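Home Organization Basics, Handout 4: Hanging Storage
Gurnham Evening Classes, revised 31 Jul 2020

Okay, so last session we emptied the drawers, and I know a few of you went home and found out how much stuff one kitchen drawer can swallow. This handout picks up where we stopped, with the pile still on the counter. We're going vertical! Everything here is about rods, rails, hooks and what to hang on them, and I've put the practice work at the end so you can tear that page off.

1. What a rod is good for

I'm a big fan of a plain rod under a shelf or along a wall. You can see what you own, you can grab it with one hand, and you stop digging through a drawer for the one spoon you want while the sauce catches. A rod does best with things you use nearly every day: spoons, ladles, a small sieve, maybe a pair of scissors if there are no little kids in the house. Things you use at Thanksgiving and never again belong in a box, so please don't hang the turkey baster.

Some tools are made for this. The handle curls over at the top into a hook, and you drop it on the rod and you're done. Others have a hole in the handle and need a separate S-hook. Either is fine, but I would try not to mix too many kinds on one rod (I did at my old place in Laneck, and every time I reached for the whisk I got the whisk plus two friends).

2. Order on the rod

Sort by size. I go biggest to smallest, and I put the big end wherever my hand lands first when I'm standing at the stove. If you're left-handed, flip it. Leave a little air between the bowls of the spoons, enough that lifting one doesn't set the whole row clanging. When you run out of air, you have too many spoons on that rod, and it's time to go back to the keep/move/give sheet from Handout 2.

One more thing on order, and people always ask me about it: no, it does not have to match. A row of mixed spoons from three different decades looks great as long as they all hang the same way around.

3. The small stuff that lands there anyway

Now for my favorite part. Put up any kind of hook or rod and within a week something that isn't a kitchen tool will be on it. Keys, a dog leash, a hair tie, the charm off somebody's backpack. I used to fight this. These days I think of it as information, because it tells you where people's hands go when they come in the door.
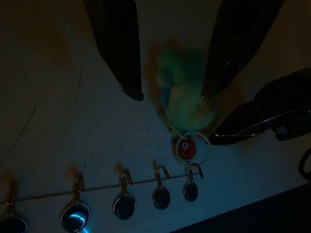
Fig. 1. Metal spoons on a thin rod, with a fuzzy pom-pom key ring at the small end of the row.

A key ring with a big soft pom-pom is really easy to spot, and I tell everybody to put something silly on their keys for exactly that reason. Bright fuzz, a tag with a goofy face, whatever makes you smile. But fuzz and kitchens don't get along all that well. It picks up flour and grease, and it sheds, and I don't want green fluff in my soup! So if the keys keep showing up by the spoons, give them their own hook close by. Close by matters. If you put the new hook at the other end of the house, the keys will be back with the spoons by supper.

My rule for visitors on the rod goes like this. If it's there once, move it and forget it. If it's there again the next day, it needs a home, and the home should be within arm's reach of where you found it.

4. Putting up your own

Measure your wall before you shop, and then measure the longest thing you plan to hang. I can't tell you how many times I've seen a nice rod go up with a ladle resting its bowl on the counter underneath. For a short row of spoons, a 400 mm rod is plenty, and the 300 mm size will squeeze in beside most windows. (The ones I pass around in class are from Naqvi and come labeled in millimeters. Bring a tape that shows both.)

Screw into something solid. Sticky mounts are okay for a tea towel, but a full set of metal spoons is heavier than it looks, and a crash in the middle of the night is no fun.

For next time

Pick one rod, rail or row of hooks you already have. Leave it alone for a week and jot down everything that turns up on it. Then sort what's there by size, find a new hook for any visitors, and bring your notes along. We'll be doing pantry shelves next, so if you have any of those stacking Brastska bins at home, bring one of those too, lid included.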